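The Left Hand of Mando

The machine was called Mando, and it had two arms, and the left one was late.

Aniela Nowicki noticed it before the others, perhaps because she had worked eleven years in a bakery and knew how a tired arm moves. Every morning she put the bottles and cans on the table, and every morning Mando reached for them, the right arm straight away and the left arm after a small pause, as if it had to be asked two times.

"It is in your head," said Dariusz Głowacki. He was responsible for the software and did not like pauses that he had not written.

"Then put it in the log that it is in my head," said Aniela.

He wrote it in the log. The page was already full of older things: a loose plug in March, new pads for the grippers, a night when somebody at Walczak had switched off the power to the whole building. Under these he wrote, in small letters, "Left arm, slow, A.N."

Irena Wasilewska came down from the office at ten. She had sold the machine to the town of Arnwood, and the town wanted it before the end of the winter. She asked how long a repair would take. Dariusz said there was no repair. Aniela said two days. Irena looked from one to the other and asked them to set up the table from the beginning, with nothing in the bins, and to show her.
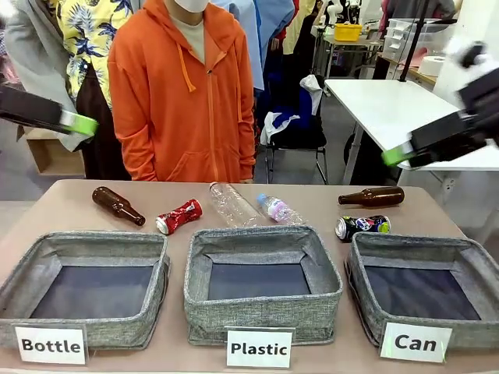
Bottle, Plastic, Can: the table before the first run.

They ran it. Irena stood with her arms folded and watched the left gripper go down, and she watched it wait. It was a very short wait. A visitor would not see it. But Irena had a mother who was ill, and in those months she had become good at noticing small delays, a spoon that stopped on the way to the mouth, a word that came after its place.

"I see it," she said.

Dariusz sat down on the floor with his computer on his knees. He was not angry. He had the face of a man who has looked for his glasses in every room and now must look in the first room again.

They began with the easy things. He checked the speed limits, and they were the same on both sides. He checked the camera, and the camera was fine. Aniela cleaned the green pads with a soft cloth and a little alcohol, then moved the fingers by hand with the power off, open and closed, and put her ear close to the joints. She could hear nothing wrong. She tightened one bolt a little and wrote that down too, with the hour.

In the afternoon they let the machine run again, and Aniela handed it things and moved things and took them away, to see if the pause would change with the weight. Dariusz called out the numbers. The right arm answered in 80 milliseconds. The left arm answered in 700.

"Seven hundred," he said. "Aniela, I am sorry. It was not in your head."

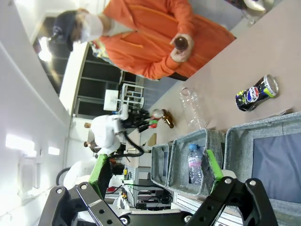 She did not say anything to this, but she was pleased, and she went to make tea for everybody.

It was Irena who asked about the cable. She did not know machines, so she asked about what she could understand, and she could understand a cable. Was it the same one as on the other side? Dariusz started to say yes, and then he opened the parts list. After the power cut they had changed the one on the left. The new one came from Clonar and was a good cable, but its connector was not pushed home, and the arm was losing its messages and asking for them again, all day long, very politely.

He pressed it with his thumb. It made a click that all three of them heard.

Aniela put the bottles back in their line. When she was ready, Dariusz started the program, and both arms went down to the table together. Irena watched until the table was clear. Then she took her phone and went out to the corridor to call her mother, and through the door they could hear her speaking slowly, and leaving time after each question.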